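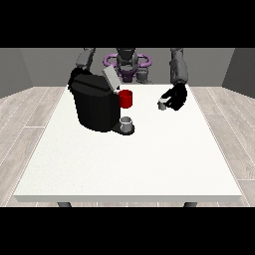 Coffee water log, Hirnby workshop
20 June 2019

Okay, third notebook page on the water and I think I'm finally getting somewhere! For anybody picking this up cold: the coffee upstairs has tasted flat and chalky since May, I got annoyed enough to start testing, and now it has sort of eaten my lunch hours. Older readings are in the green binder, the one with the torn spine.

Tap first. The cold tap by the sink read 359 ppm on the pen meter this morning, after I let it run a good while. That's hard water by anybody's standard and it explains the white crust in the kettle (I scraped a bit off with a spoon, and it fizzed like mad in vinegar, so, scale). The tap in the paint room is on the same line and tastes the same to me. I didn't bother metering it.

Then the Ulari pitcher. Fresh cartridge, first two fills dumped like the leaflet says, third fill tested: 158. I was really pleased with that! I do want to see it again with the second pen though, because mine got dropped in the parts washer last week and I don't completely trust it. It reads fine in the calibration bottle, but still.

Tasting

Same beans for everything, the Angelovski medium roast, ground the same morning. I did these as plain pour-overs with the little cone so the only thing changing was the water.

Straight tap: dull. Smells okay when you pour and then there's nothing much there, and a dry sort of feeling on the tongue afterward. This is exactly what I've been complaining about.

Ulari water: so much better. Some actual fruit in it, a bit of sourness as it cooled, which I like and the rest of the bench may not.

Distilled from the battery shelf (food grade jug, don't panic, unopened): thin and sharp. I'd read that this happens when there's hardly any mineral in the water and I wanted to taste it for myself. Wouldn't drink it again.

Half tap and half distilled: surprisingly nice! Rounder than the Ulari cup, less fruit. If somebody wants to go the cheap route this is worth another look, but we'd get through a lot of jugs.

Descaling

Did the kettle while I was at it. Citric acid, two spoons in a full kettle, boiled, then left for 60 minutes with the lid down. Came out shiny except for a ring right at the fill line, which needed a second go and a bottle brush. Rinse it three times or the next cup tastes like lemon drops (ask me how I know).

I'd put off using vinegar again. It works fine but the whole upstairs smelled like a pickle jar last time and I heard about it for days.

The Vandura inline filter

This is the one that goes under the sink. The box claims 3,000 gallons per cartridge, and I can't see us getting anywhere near that with water this hard, so I'd plan on swapping it early and going by the meter. It needs a three-eighths push fitting and our shutoff is the old compression kind, so there's an adapter to buy too. I measured the cabinet and it fits if the bucket of rags moves. The bucket of rags should move anyway.

One thing I keep going back and forth on: do we put the filter on the whole cold tap or tee off a small separate one? Whole tap is less plumbing. Separate tap means we aren't burning through a cartridge washing brushes. Leaning toward separate, but then there's a hole to drill in the counter and I'm not doing that one without a second opinion.

Still to do

Retest the Ulari water with the second pen, same jug, same temperature.

Try the half-and-half mix with the darker beans.

Order the adapter. Check the thread on the shutoff before ordering, the tag on it is painted over.

Label the citric acid tub. It's in an old sugar container right now and that's going to end badly.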